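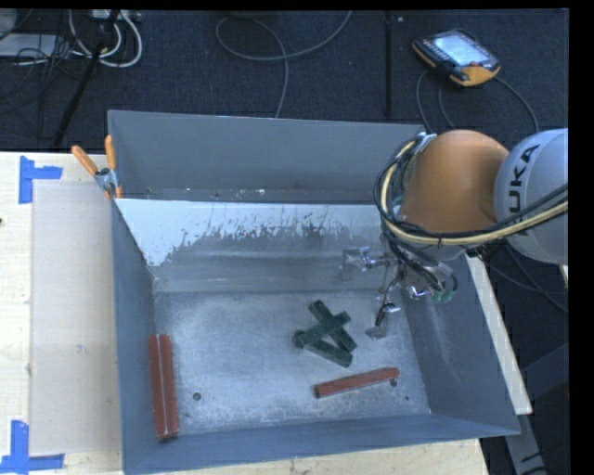 Eklow Film Society
Minutes of the programming meeting, July 3, 2026

The chair, Fulvio Russo, opened the meeting at the usual hour. The minutes of the previous meeting were accepted with one correction: the title of the Grasso documentary was spelled wrong.

1. August season
Four musical dramas were proposed. After a long discussion it was agreed to open with Mastero, in the original language with English subtitles. Some members find the film too slow in the first half, but the singing was praised by all who have seen it. The member who asked for a dubbed copy wishes it to be recorded that she still prefers it.

2. Hall
The Druvico theatre has 300 seats. For the last screening we sold 189 tickets. It was proposed to close the balcony, so that the audience sits closer to the screen. Agreed for August only.

3. Money
The balance is $1,934. The hire of the hall and the screening licence will together cost $1,600. Ticket prices stay the same.

4. Sound
Several people complained that the dialogue was hard to understand from the back rows. The centre speaker will be tested before the opening night. Fulvio will speak with the theatre.

5. Programme notes
The notes should be one page and must not tell the ending. Drafts are to be sent to the secretary before the end of the month.

6. Other business
The colour of the poster was discussed and not decided.

The meeting was closed after item 6. The next one will be in August, in the same room.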